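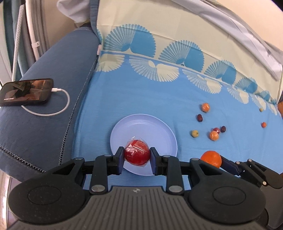

Red fruit in clear plastic, twisted at the top.

1/ Notes on USB-C docks, after swapping the one on my desk in April. The old unit was a Mesow 12-port. The new one is a Jovura with fewer ports and a better power supply. Both are sold as "universal." That word covers a lot of ground.

2/ Start with the laptop, since the dock can only use what the port provides. Four things to look up in the spec sheet: data rate, DisplayPort alt mode, number of display streams, and maximum charging input. The connector shape tells you none of them.

3/ My work laptop has two USB-C ports. The left one does 40 Gbps, video and charging. The right one does 10 Gbps and charging, no video. The icons next to them are identical. The difference is in a table on page 88 of the manual.

4/ Plugging the Mesow into the right port gives you Ethernet, keyboard, mouse, audio and two black monitors. Support threads are full of people returning docks over exactly this. Try the other port first.

5/ Power. The dock ships with a 120 W brick. That is the input to the dock. The output to the laptop is lower, as the dock keeps a share for itself and for whatever hangs off the downstream ports. On the Mesow the laptop gets 88 W with nothing else connected.

6/ Add a bus-powered SSD and a phone on the front port and the Mesow renegotiates. Screen flickers once, charging drops to 60 W. Under a long compile the battery percentage goes down while plugged in. The Jovura holds its rate under the same load.

7/ Displays. Two 4K panels at 60 Hz need either enough DisplayPort bandwidth or compression (DSC). The laptop GPU, the dock and the monitor chain each have a say. If the GPU is too old for DSC, the second panel falls back to 30 Hz. You will notice it in the mouse cursor.

8/ Some docks avoid the problem with a USB graphics chip. It needs a driver, uses CPU, and protected video may play as a black rectangle. Fine for spreadsheets and terminals. I would not edit video on one.

9/ macOS note: no MST support for extended desktops. A dock that splits one stream to two HDMI ports will mirror the same image on both. Windows on the same dock extends normally. Check this before buying for a mixed office.

10/ Ethernet. Both docks list 2.5 GbE. The Mesow's controller sits behind the same 10 Gbps hub as the front USB ports. Copying from a fast SSD to the NAS, I measured 426 MB/s reading the disk alone, and a visible dip once the network transfer started.

11/ Sleep. The Mesow dropped its network adapter on wake one time in five. Firmware update helped. The updater is Windows only and needs the dock plugged straight into the machine, no extension. The Jovura updater runs on Linux through fwupd.

12/ Cables. The one in the box is 0.8 m. A longer passive cable will connect and then run at a lower rate without saying so. I bought a 2 m active cable from Shibata, rated for 40 Gbps and 100 W. It works at full speed. It is also stiff enough to pull a light dock off the desk, so mount the dock.

13/ How to verify the link. Windows 11: Settings, Bluetooth & devices, USB, USB4 hubs and devices. Linux: boltctl for Thunderbolt and USB4 docks, lsusb -t for everything else. macOS: System Information, Thunderbolt/USB4. Look at the negotiated speed, ignore the sticker.

14/ Heat. Both cases are aluminum and both get warm in use. The Mesow sat flat under a monitor stand and reset itself twice in one afternoon. Turned on its side with space on both faces it stopped doing that.

15/ Durability. The Nalness dock I had before these claimed 2,000 insertions on the host port. The connector was loose well before that. If you unplug daily, a dock with a detachable host cable is worth the extra money. You replace the cable and keep the dock.

16/ Current setup: Jovura, left port, Shibata cable, one 4K panel over DisplayPort and one over HDMI, wired network, SSD on the rear 10 Gbps port. Mesow moved to the test bench, where it only does keyboard and Ethernet.

17/ Still open: audio crackle on the Jovura headphone jack when the CPU drops to its lowest power state. Disabling USB autosuspend for the audio device clears it. Will post the udev rule when I have it cleaned up.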